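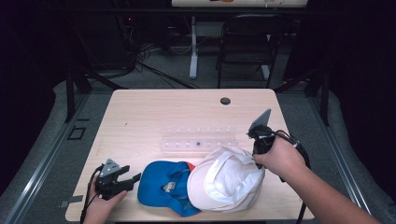
Caps and rack on the table, left gripper open, right one held upright.

Ticket 2903, Tarport cell, hand-held gripper pair
Opened by Geetha Mudaliar

Hello Dinesh, sorry to trouble you again so soon after the last one! The left gripper has started closing late. I squeeze, there's a little wait, and then the fingers come together (the right one is as quick as ever, bless it). It did this on and off all morning, mostly when I reached across for the blue cap. I've restarted the logger twice and wiped the fingers, with no change.

Reply, Dinesh Khondokar, 14:20
No trouble at all, Geetha. Could you swap the two cables at the hub and see whether the delay moves over to the right hand? Please zero both grippers with the jaws fully open afterwards, or the widths will read wrong.

Geetha, 15:05
Swapped and zeroed, and yes, it moved to the right! So it's the cable, I think. Open reads 100 on both now.

Dinesh, 15:15
Lovely, thank you. I'll bring a new cable over from Virnholm in the morning. Leaving this open until it's fitted.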